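It is already November and our laundry is still not finished, but I want to write down where we are before I forget. We bought the wall paint from Hulme in a warm white, 4 litres, and I thought it will be enough. It was not enough for the ceiling. The old colour was a dark green and it came through after two coats, so I had to go back and buy a primer first.

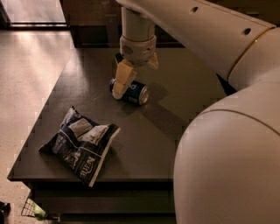
The floor was easier. I chose small grey tiles from Bruren, 77 dollars a box, and we needed three boxes with a little left over for the corner behind the door. My budget for the whole room was 3000 dollars and the plumber has already eaten a big piece of it.

For the cupboard handles I am still between two colours, black and brass. My neighbour says brass, my sister says black. I ordered one of each from Prestenov and I will tape them on the door for a week. 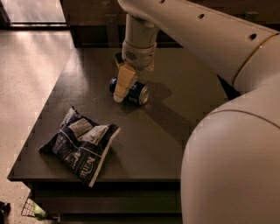

The arm above the tabletop, with its thin gold-coloured ring.

Next is the bench top, and the grout, which I am a bit afraid of.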